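Course handout, unit 3: Reading a furnished room

Instructor: Huw Watkins
Reading: Tiedemann, chapter 2

This unit covers how to record what is in a room before any layout is drawn. Start with the fixed parts. Walls, ledges, outlets and ceiling runs go on the sheet first, in pencil. A long ledge gets its own line, with a note on where it stops.
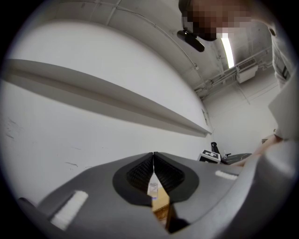
Korville, January 5, 2019

Loose furniture comes second. Write the plain name of each piece, then its color and material if you can tell. "Folding chair, black, metal legs" is enough. If you can't tell what a thing is made of, leave the space blank.

Small appliances are listed by where they stand. A toaster oven on the floor is entered under floor, even if you think it belongs on a counter. Do the same with bags and cables. A pile is one entry.

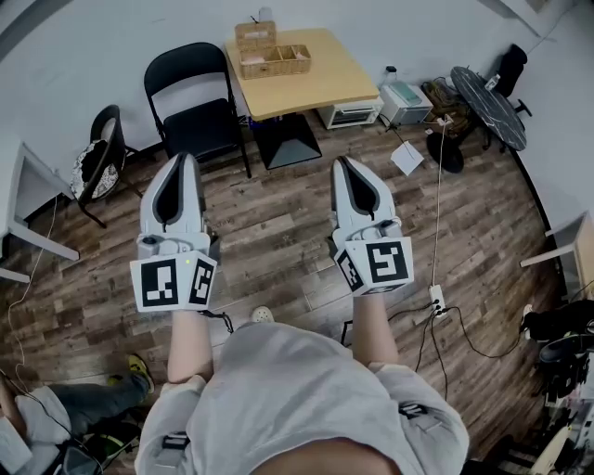
Fig. 2. Wood-plank floor, light wooden table with wicker basket, seating along the white wall.

For next class: complete one sheet for a room you use often. Bring 2 copies. Sérgio Bragança will collect them at the Clutusside section.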